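## 4. Descaling the Jikport kettle

The Jikport will tell you when it wants descaling by flashing its light on a Wednesday morning, before work. It flashes after every 300 boils, however soft your water is.

1. Unplug the kettle and let it cool.
2. Fill to the lower mark with cold water and add one sachet of Ekari descaler (part 3604).
3. Plug in, boil once, then leave it alone for half an hour. Put a note on the lid - someone will make tea with it otherwise.

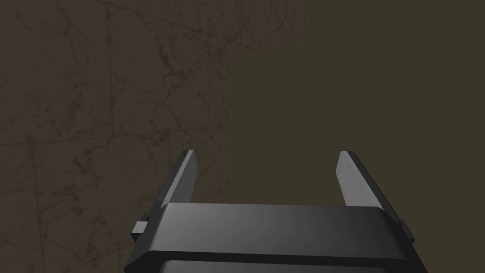

4. Pour away, rinse twice, then boil a full kettle of clean water and pour that away too.
5. Hold the base button until the light goes out. It takes longer than you think it should.

**Caution:** Do not use vinegar. It works, but so will your tea, as a salad dressing.

**Note:** If the light is still flashing, see fault 107, which will ask you to repeat steps 1 to 5.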